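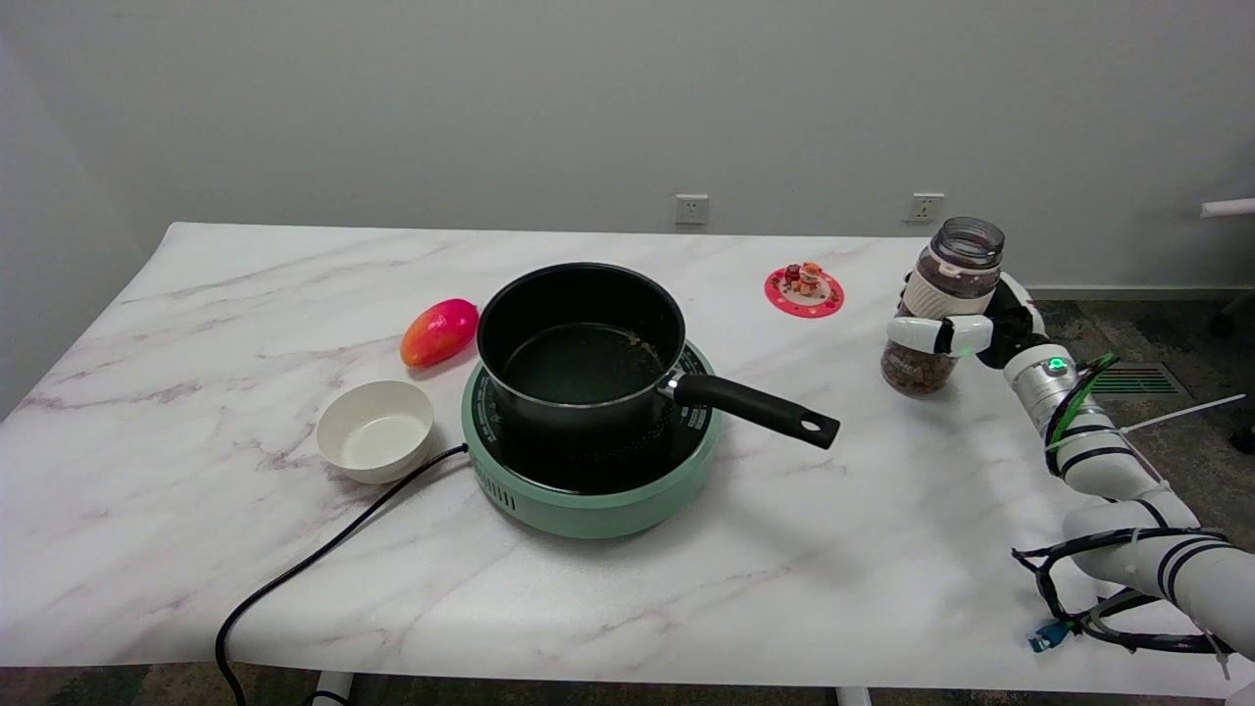

Puesto de cocina, brazo derecho con el tarro en la mano.

Quiénes somos

Cidik es un taller pequeño de Stastville. Montamos, cuidamos y reparamos brazos robóticos de mesa. Ni líneas de soldadura ni naves enteras, mesas. Un brazo o dos, una pinza, cables, y algo que coger encima. El puesto de cocina lo llamamos Moulin y es el que más trabajo nos da, así que esta página va sobre todo de él. Lo que hacemos con los demás se parece bastante.

Empezamos arreglando muñecas de robot que otros daban por perdidas. Luego vinieron las manos, luego el puesto completo. Ahora tenemos 16 puestos en mantenimiento, entre los nuestros y los de clientes.

Qué es Moulin

Una mesa con acabado de mármol, una placa de inducción redonda verde menta, un cazo negro antiadherente, un cuenco blanco, fruta, tarros. Brazo blanco con mano de varios dedos. Cosas normales, de cocina de piso. El cliente quiere que la mano agarre lo que hay en una casa, y en una casa hay tarros de cristal con tapa de rosca y mangos que ruedan.

El programa que mueve todo se llama Zineo, también es nuestro. Lleva la calibración, el registro de horas y los avisos de revisión. Feo de pantalla pero no se cuelga.

Cómo se monta un puesto

Primero la mesa. Nivel en las dos direcciones, patas apretadas, y se marca en el suelo dónde van. Si alguien la empuja hay que recalibrar, da igual que sean dos dedos.

Después el brazo. Base atornillada, par de apriete anotado en la hoja, y a mover cada articulación a mano con la corriente quitada. Se nota mucho así. Un rodamiento malo rasca.

Cableado, que es donde se va la mañana. Todo el mazo va por fuera del brazo, sujeto con correas y bridas, dejando holgura en cada codo. Poca holgura y tira del conector. Mucha y se engancha con el asa del cazo, ya nos ha pasado. La regla del taller: brazo estirado del todo, brazo plegado del todo, giro completo de muñeca, y en ninguna de las tres posturas puede quedar un cable tenso. Se repite después de poner la última brida, no antes.

Luego la mano. Cero de cada dedo, fuerza máxima, fuerza de agarre suave. Para cristal usamos siempre la suave y subimos poco a poco. El tarro se coge por el centro del cuerpo, nunca por la tapa.

Por último los objetos. Cada uno tiene su sitio en la hoja de puesto y se vuelve a poner ahí al terminar. El posavasos rojo con su figurita también cuenta como objeto, no es decoración, por favor no lo quiteis.

Mantenimiento

Revisión corta cada 80 horas de brazo en marcha:
- bridas y correas, una por una, con la mano
- conectores, que no haya ninguno a medio meter
- luz de la muñeca
- yemas de los dedos, limpiar con paño y alcohol
- cero de los dedos otra vez
- placa y cazo, que no quede resto pegado

Revisión larga a las 1.000 horas. Se desmonta la mano, se cambia el mazo de la muñeca aunque parezca bueno, se comprueba el apriete de la base y se pasa la calibración entera de Zineo. Un día de trabajo si todo va bien. Dos si aparece holgura en el codo.

El brazo más viejo que llevamos suma 2.267 horas. Sigue con sus motores de origen, la mano ya es la tercera.

Reparaciones

Lo que más entra: cable de muñeca partido por dentro. No se ve nada, la mano pierde un dedo a ratos y vuelve. Mucha gente cambia el motor y el fallo sigue ahí. Nosotros medimos el cable moviendo la articulación despacio, y casi siempre canta en el mismo ángulo.

Segundo, dedos descalibrados tras un golpe contra la mesa. Se arregla en el puesto, no hace falta mandarnos nada.

Tercero, líquidos. Aquí sí, apagar, desenchufar y llamar. No lo encendais para ver si funciona.

Para reparar en taller necesitamos la hoja de horas, el último archivo de calibración y que nos conteis que estaba haciendo el brazo cuando falló. Con "se paró" no adelantamos mucho. Si va embalado, brazo plegado y la mano aparte.

Dónde estamos

Stastville, planta baja, entrada por el patio de carga. Abrimos a las 8:30. Visitas con aviso previo, el puesto Moulin se puede ver en marcha casi todas las mañanas. En noviembre cerramos una semana para hacer las revisiones largas de lo nuestro, durante esos días solo atendemos averías de clientes con contrato.

Presupuestos y dudas por el formulario de contacto. Poned el número de serie de la base en el asunto, va más rapido.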